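Tindau Household and Workshop Automation Programme
Frequently asked questions
Last revised Dec 24, 2021

This page answers the enquiries most often received from members of the public, employers and householders. The first concerns the kind of work now being studied.

What does the work look like at present?
Much of it takes place at a bench, with push buttons, sliders, switches and plugged cables.

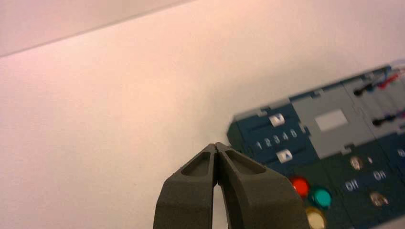
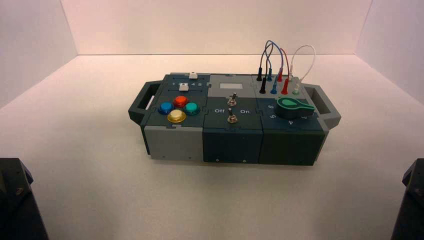
Both views show the task box with its coloured buttons and its Off and On markings.

Why buttons and plugs, when the public asks about laundry?
Washing machines, cookers and most shop-floor equipment are operated by pressing, sliding, turning and plugging in. A machine that cannot do these things dependably cannot be left in charge of a wash or a drill press.

Can a machine do my household chores yet?
In general, no. Floor cleaning is well served by products already on sale. Folding, tidying and cooking remain matters for research, and the Programme does not advise any household to plan on such help at present.

Is the position better in workshops?
Somewhat. Parts arrive in known places and the lighting seldom changes. Of the 39 shop-floor duties reviewed at our Dikinier site in November, 7 were judged suitable for trial without a person at the station. A further 3 were judged suitable under supervision. The remainder were deferred.

How is a duty judged suitable?
It must be repeated 282 times under the conditions in which it would normally be done. Every failure is recorded, including those that the machine corrects by itself. The procedure was drawn up by Zawadi Chege and is reviewed each year by Brian Odera.

Will staff lose their posts as a result of a trial?
No post may be withdrawn on the basis of a trial. Employers taking part through Ondieki sign an undertaking to this effect before any equipment is delivered.

May I borrow or buy the equipment?
The Programme does not sell or lend equipment. Schools and colleges may apply for a demonstration, subject to available dates.

To whom should further questions be sent?
Enquiries about workshops should be addressed to Peninah Biwott, and those about homes to Bakari Muli. Please allow 7 working days for a reply.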